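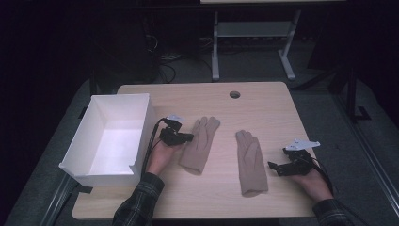

Gloves laid out flat, a gripper in each hand, box on the left.

Saturday, August 23, 2025

Glove day! I've wanted to get to soft goods for ages and I'm very pleased with how the written rules stand up to them. Most of our house rules were drafted with rigid things in mind (Okafor wrote the first set for the Proltville bench, all tins and blocks), so this entry is mainly me going through them one at a time and noting what I'd keep, what I'd reword and what I'd throw out.

Start position. The old wording says "object square to the table edge". Fine for a tin, hopeless for a glove. What does square even mean when there's a thumb sticking out? I'd like it to say: flat, fingers away from the operator, cuff towards the operator, a few degrees of angle is fine and even welcome. We want variety in how things lie, as long as whoever reads the sheet later can tell what counted as a start.

Cables. Run them back along the forearm and behind you, never across the items. This one is lovely and short and I wouldn't change a word.

Where to pinch. I spent far too long on this last night with a cup of tea and a pencil, and I think we need a proper line in the rules for it. Fabric gives you so many choices — cuff, thumb, palm, a single fingertip — and two operators will pick differently every time unless we say something.

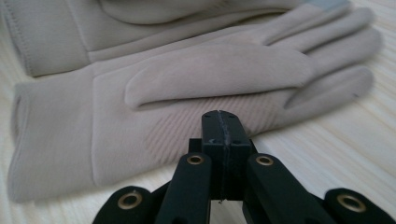
My vote goes to the body of the glove, near the ribbed patch on the palm, with the jaws closed before you come in close and opened only when you're lined up. Cuff pinches should be allowed but logged as cuff pinches. Kolbrún Briem prefers the cuff as the default and she has a good argument (a folded edge is easier to get hold of), so I've left a blank line in the draft for her to fill in.

Force. No number in the rules yet. The Citine draft had one, but it was for card and I don't trust it on knit. Leave it as "enough to hold, no more" until we've had a proper go with a gauge.

Pads. Check both faces before each block of 14 runs, wipe off dust, look at the screws. Note scuffs in the log even when they seem too small to matter. I'm keen on this one! It's a minute's work and it makes the old logs so much nicer to read.

Clear table. Between items the surface goes back to bare wood, jaws open, and you hold still for five seconds before the next thing comes in. I'd move this up to rule 6 so it sits beside the start position.
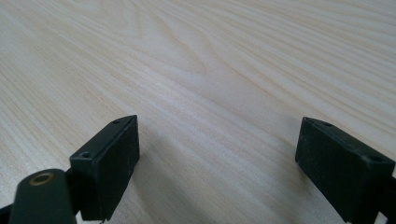 To do before the December revision

Reword the start position and send it to Kolbrún.
Add a "cuff / palm / finger" column to the log sheet (form 1509).
Ask Okafor whether the Zorkport people use the same hold time as us.
Find the gauge.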